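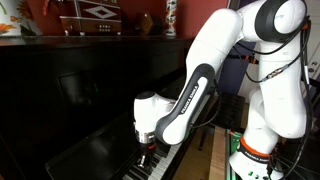 Sunday, September 20, 2020

Today I made again the calculation for the apartment in Soden, and again I did not like the result. The rent now is 1,076 euros, and Mr. Wiegand wrote on Friday that he wants to raise it from November. He is polite in his letters. He always writes "Kind regards, Bernd Wiegand" with a real pen under the printed name, and this makes it harder to be angry with him.

After lunch I walked up to Mullarberg to see the houses where the old nursery was. One has a sign for sale already, and the agent is Anneliese Kohlhase, the same woman who showed us the ground floor place in spring. I called her, although it was Sunday, and she answered! She told me that three families have visited and one of them offered 3,000 over the asking price before they even saw the cellar. I asked if this is normal now. She said that for Mullarberg it is normal since the summer.

I don't understand it completely. In March everybody told me to wait, the prices must fall, people will lose their work and sell. Eberhard said it the most loudly, at his own kitchen table, in the house he bought fifteen years ago. So we waited. Now the same kind of house costs more than in March and our savings have grown only a little.

Eberhard called in the evening and I told him about the offer. He was quiet for a moment, then he began to speak about his gutters.

What I must do this week: ask the bank if their letter from spring is still valid, answer Mr. Wiegand, look for the old rental contract (I believe it is in the blue folder, with the insurance). I want to read what it says about the notice period before I write one word to him.

It rained a little at the end of my walk. My shoes are standing on newspaper in the hall.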